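How to Quiet a Squeaky Wood Floor

By Kaj Damgaard 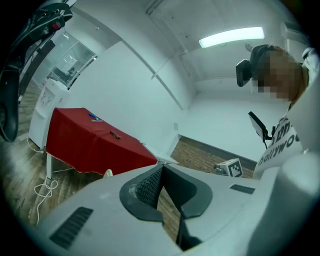 Wood flooring, seen through the narrow gap

Most squeaks come from two pieces of wood rubbing, or from a board sliding on a nail. You can fix a lot of them from above in an evening, with no need to pull anything up.

What you need
Powdered graphite or talcum powder
A soft brush and a dry cloth
Masking tape
A drill with a small bit
Trim screws, 2 inches long
Wood filler that matches your finish

Find the spot
Wait until the house is quiet. Walk slowly across the room, heel first, and put a piece of tape wherever you hear a noise. Then rock your weight from side to side on each piece of tape. The noisy joint is often one board over from where you first marked it.

Try powder first
Sprinkle a little powder along the joint and work it in with the brush. Lay the cloth over it and step on the boards until the powder drops down. Wipe up the rest. Talc is better on pale floors – graphite leaves gray smudges.

If it still squeaks
Find the joist. In our old house on Golville Road they ran 12 inches apart, but yours may be wider. Drill a pilot hole through the board at a slight angle, then drive a trim screw into the joist until the head sits just under the surface. Stop when the board is snug. Fill the hole, let it dry and sand it lightly by hand.

Check for pipes and cables before you drill, especially near radiators and in bathrooms. Floors with heating underneath should not be screwed at all.

Squeaks that come back every winter are usually down to dry air. Run a humidifier for a couple of weeks before you buy more screws.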